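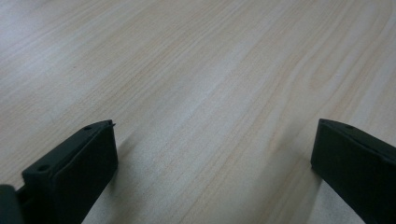
2. Hand-held demonstrations, progress since July

Present: Glenys Birkett (chair), Miklós Bárány, Mizanur Bhuiyan, Norbert Deák. Apologies from Gerasimos Petridis, who sent written comments.

Mizanur reported 224 demonstrations recorded with the hand-held gripper against a target of 200. Glenys asked how many of those are usable. Mizanur said he would not give a number until the replay check is finished. Glenys asked that the word "target" be kept out of the monthly report until then.

Miklós questioned the pale wood tabletop. The grain is faint in places and there is a wide sheen across the middle, so the tracking may have little to hold on to when the gripper is over bare table. Norbert thought the grain was enough. Miklós said he had heard the same about the last table at Borbély and would like to see drift figures before he hears it again. Shadows from the fingers on a light surface were raised as a second concern. No one had data either way.

Action: Mizanur to run 15 recordings over bare table, gripper open, no objects, and report drift.

3. Fingers

Norbert noted a small point of material standing off the corner of one finger block. Mizanur does not think it affects the grasp. Glenys asked whether the fingers on the arm have it too, and the answer was no. Gerasimos's written comment was that if the person teaches with one shape and the arm works with another, we should at least write it down. Agreed.

Action: Norbert to inspect both sets and log any differences.

4. Remote control comparison

The Vendo rig was used for the same place-and-release task. 20 runs were completed. Operators found it slow and two of them disliked the delay on the grip. Norbert pointed out that remote runs use the arm's own fingers and joints, so whatever is recorded is something the arm can do. Mizanur said the hand-held runs look far more natural. Miklós asked what "natural" is worth if the arm can't reach half the wrist angles - he has asked this before and it is still open.

Glenys is not persuaded that either method has been shown to be better, and said the summary sent to Brurnent last month read as if the matter was settled. Mizanur to send a corrected version.

5. Semix proposal

Semix have offered to label the recordings automatically. Their sample covered only clean, successful runs. Miklós against, Norbert undecided. Deferred until they process a batch we choose ourselves, including failed grasps.

6. Any other business

Operators to note in the log when they switch hands partway through a session. Norbert asked for a second charger. Approved.

Next meeting at 10:30, same room. Gerasimos to take minutes.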